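Zweiarmroboter im simulierten Badezimmer: Welche Regeln für Türbereich, Greifer und Freigabe?

Forum Haushaltsrobotik > Simulation und Teststandards

Hoi-yan Leung
Mitglied, 6 Beiträge
geschrieben am 2022-03-03

Hallo in die Runde,

ich lese hier schon eine ganze Weile still mit und habe von euch wirklich viel gelernt, vor allem aus dem langen Faden über Prüfprotokolle. Jetzt traue ich mich mit einer eigenen Frage heraus, und ich entschuldige mich gleich vorweg, sie ist etwas länger geraten.

Wir bauen in unserer kleinen Arbeitsgruppe eine Sammlung von simulierten Wohnräumen auf, in denen ein zweiarmiger Haushaltsroboter einfache Aufgaben erledigen soll: Türen passieren, etwas greifen, etwas ablegen. Intern heißt die Sammlung Kakemia. Die Küchen und Flure machen uns wenig Kummer, aber das Badezimmer treibt mich noch zur Verzweiflung! Es ist eng, die Tür steht mitten im Arbeitsbereich, und beide Arme müssen sich denselben schmalen Raum daneben teilen.

Im Februar haben wir 40 Durchläufe in diesem Bad gemacht. Bei 8 davon hat die Kollisionsprüfung angeschlagen, fast immer irgendwo zwischen Türblatt und Unterarm. Mein Kollege Warrick Bright meint, das sei in der Simulation halb so wild, man filtere die schlechten Läufe eben hinterher heraus. Ich habe dabei ein ungutes Gefühl, kann es aber nicht sauber begründen. Gibt es bei euch feste Regeln, was vor einem Lauf geprüft wird und was als Abbruch zählt? Und schreibt ihr das in ein richtiges Dokument oder lebt das eher in den Köpfen?

So eng geht es zu, wenn beide Arme neben dem schwarzen Türblatt arbeiten:

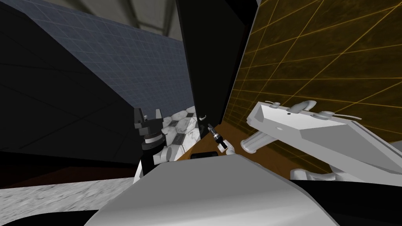

Was ich bisher gefunden habe

Viel ist es leider nicht. Die Normen, in die ich hineingelesen habe, gehen von echten Maschinen und echten Menschen aus, da musste ich mir das meiste selbst übersetzen. Eine Kollegin hat mir ein altes Merkblatt der Firma Slaoui weitergereicht, aber das handelt von einarmigen Geräten auf einem festen Sockel und sagt zu Türen gar nichts. Über Literaturtipps freue ich mich also genauso wie über Erfahrungen. Danke euch schon jetzt fürs Durchlesen!

Liebe Grüße
Hoi-yan

Noeline Tuhiwai
Moderatorin, 2.233 Beiträge

Liebe Hoi-yan,

herzlich willkommen, und bitte keine Entschuldigung für lange Fragen, die langen sind mir die liebsten (meine Antworten sind ja auch nie kurz, wie die Stammleser leidvoll wissen).

Zuerst zu deinem unguten Gefühl: Das teile ich. Wer Läufe mit Kollisionen nur nachträglich aussortiert, verliert die Information, warum sie schiefgegangen sind, und das ist doch gerade der Schatz an der Simulation! Wir haben bei uns in Darley am Anfang genauso gefiltert, und als wir später wissen wollten, ob eine neue Bahnplanung an Türen besser abschneidet, hatten wir nichts zum Vergleichen. Die Läufe waren weg. Seitdem wird nichts mehr gelöscht, es wird nur gekennzeichnet.

Unsere Hausregeln für enge Räume stehen in einem gemeinsamen Dokument mit Versionsnummer, und die Versionsnummer wandert in jedes Laufprotokoll. Ich schreibe dir die Punkte auf, die für ein Bad wichtig sind.

1. Türen bekommen einen festgelegten Zustand. Der Öffnungswinkel wird vor dem Start eingetragen und das Türblatt zählt als Hindernis mit eigenem Sicherheitsabstand, samt Griff. Den Griff vergisst man furchtbar gern. Er ist klein und steht vor, und die vereinfachte Kollisionsgeometrie bügelt ihn oft einfach weg.

2. Der gemeinsame Raum beider Arme hat immer nur einen Besitzer. Ein Arm meldet sich an, fährt hinein, fährt heraus, meldet sich ab. Wenn beide gleichzeitig hineinmüssen, etwa weil sie zusammen etwas halten, dann ist das eine eigene Aufgabenklasse mit halber Geschwindigkeit, und jemand anderes als der Autor der Bahn gibt sie frei.

3. Ein gegriffener Gegenstand gehört ab dem Schließen der Finger zum Roboter. Seine Hülle wird an den Greifer gehängt und bei jeder Bewegung mitgeprüft. Bei flachen oder keilförmigen Teilen nehmt bitte die wirkliche Form und keinen Würfel drumherum, sonst ist der Abstand nach der einen Seite viel zu groß und ihr sucht tagelang nach Wegen, die längst da wären. Ein dunkles Teil zwischen zwei grauen Fingerspitzen ist mit bloßem Auge übrigens schlecht zu beurteilen, also verlasst euch bei der Haltung des Gegenstands auf die Werte aus dem Simulator. 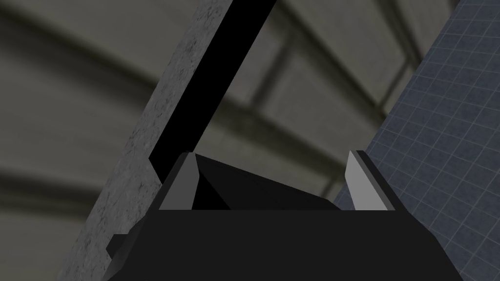
4. Abbruch ist Abbruch. Jeder Kontakt, der nicht in der Aufgabe vorgesehen ist, beendet den Lauf, auch wenn er noch so sanft war. Der Lauf wird mit Grund, Zeitpunkt und beteiligten Körpern gespeichert. Wer wiederholt, bekommt eine neue Laufnummer.

5. Die Ausgangshaltung ist Teil der Aufgabe. Schreibt auf, wie die Arme stehen, bevor es losgeht. Wir hatten lange eine stillschweigende Haltung, die jeder ein bisschen anders eingestellt hatte, und das gab die seltsamsten Unterschiede zwischen zwei Rechnern.

6. Böden und Übergänge gehören in die Raumbeschreibung. Wo Holz an Stein grenzt, sollen beide Reibwerte dastehen, und zwar mit Quelle. Wenn ihr sie geschätzt habt, schreibt »geschätzt« dazu, das ist keine Schande.

Zum zweiten Teil deiner Frage: Ja, bitte aufschreiben! Es muss nichts Großes sein. Unser erstes Dokument hatte zwei Seiten und war voller Tippfehler. Huia Gilchrist hat es dann in eine Form gebracht, die man auch Neuen in die Hand geben kann, und seitdem wird es wirklich benutzt. Bei den Normen würde ich dir raten, sie für die Begriffe zu lesen. Was ein Schutzraum ist, was ein gemeinsamer Arbeitsraum ist, welche Arten von Halt man unterscheidet, das lässt sich wunderbar in die Simulation mitnehmen, und wenn eure Bahnen irgendwann auf einem echten Gerät laufen sollen, müsst ihr nicht alles umbenennen.

Grüß mir Warrick Bright unbekannterweise, er soll es mir nicht übelnehmen.

Herzlich
Noeline

Warrick Ashby
Mitglied

Bei uns reicht die normale Kollisionsprüfung. Sicherheitsabstand hochsetzen, dann passiert an der Tür nichts mehr. Extra Regeln braucht man dafür meiner Meinung nach nicht. Wir nutzen den Planer von Nekora, der macht das von allein.

Kommentar von Noeline Tuhiwai: Lieber Warrick, im Flur gebe ich dir recht. In einem engen Bad kommt der Roboter mit großem Abstand oft gar nicht mehr an das Waschbecken heran, dann meldet der Planer einfach »kein Weg«, und man steht auch da.

Huia Gilchrist
Mitglied

Hallo Hoi-yan, schön, dass du fragst! Noeline hat das meiste schon gesagt, ich hänge nur noch etwas zur Raumbeschreibung an, weil mir das beim Überarbeiten unseres Dokuments am meisten Arbeit gemacht hat.

Geht den Raum einmal durch und tragt alles ein, woran ein Arm hängenbleiben kann, auch die Kleinigkeiten. Beim Waschbecken denkt jeder an das Becken und keiner an den Wasserhahn. Beim WC ist es der Spülkasten, denn dort oben liegt fast immer etwas herum, und lose Sachen verhalten sich in der Physik ganz anders als feste Einbauten. Wir führen deshalb zwei getrennte Listen, fest und lose, und zu jedem losen Gegenstand steht dabei, ob er berührt werden darf.
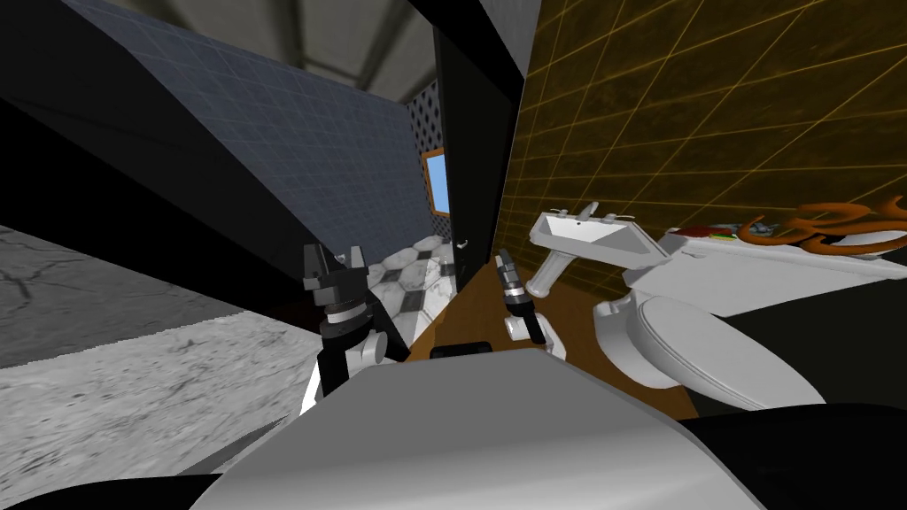 Für die losen Dinge haben wir außerdem vereinbart, dass ihre Lage am Ende des Laufs noch einmal gespeichert wird. Ist etwas verrutscht, das laut Liste nicht berührt werden darf, gilt der Lauf als nicht bestanden, auch wenn die eigentliche Aufgabe geklappt hat. Das klingt streng, und am Anfang haben hier auch einige gemurrt (ich selbst am lautesten, das gebe ich gern zu). Aber in einem richtigen Badezimmer möchte ja auch niemand, dass der Roboter zwar den Waschlappen bringt und dabei die halbe Ablage abräumt.

Noch eine praktische Bitte: Gebt jedem Raum eine eigene Kennung und ändert ihn danach nicht mehr. Wenn die Tür anders hängen soll, ist das ein neuer Raum mit neuer Kennung. Sonst vergleicht ihr in einem halben Jahr Läufe, die gar nicht im selben Bad stattgefunden haben.

Wenn du magst, schicke ich dir unsere leere Vorlage für die beiden Listen, schreib mir einfach eine Nachricht.

Viele Grüße
Huia

Kommentar von Hoi-yan Leung: Ihr seid großartig, vielen, vielen Dank! Die Sache mit dem Türgriff habe ich sofort nachgesehen, und er fehlt bei uns tatsächlich in der Kollisionsgeometrie. Die Vorlage nehme ich sehr gern, Huia, Nachricht ist unterwegs. Ich markiere Noelines Antwort als Lösung und melde mich, wenn wir die Läufe vom Februar mit den neuen Regeln wiederholt haben.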